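Equipment plan, second reporting period
Prepared by Yamuna Rajan for the Kundine project
May 13, 2023

Spending on the block placement cell stands at $2,210 against a line of $2,843. The arm is fully in use on baseplate work, and no further arm purchase is requested.

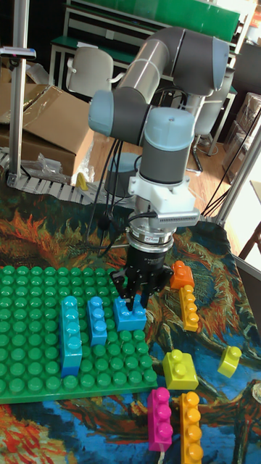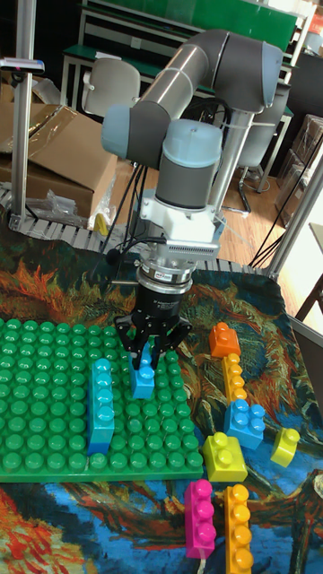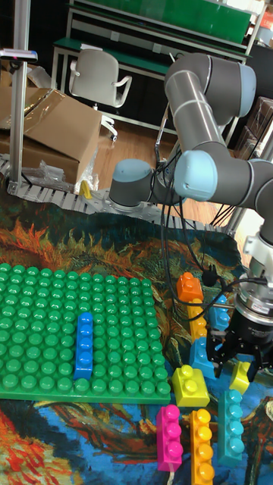 Placement cell, toy blocks and green baseplate.

Two items remain open. Skiren quoted $400 for a spare set of gripper fingers - delivery is six weeks, so the order should go in this month. Cillell has not yet confirmed a price for the replacement force sensor. The January estimate was nearly $2,000, well above what is left on the line, and we ask that it be moved to next year's budget. Goodall will renew the service contract on its current terms.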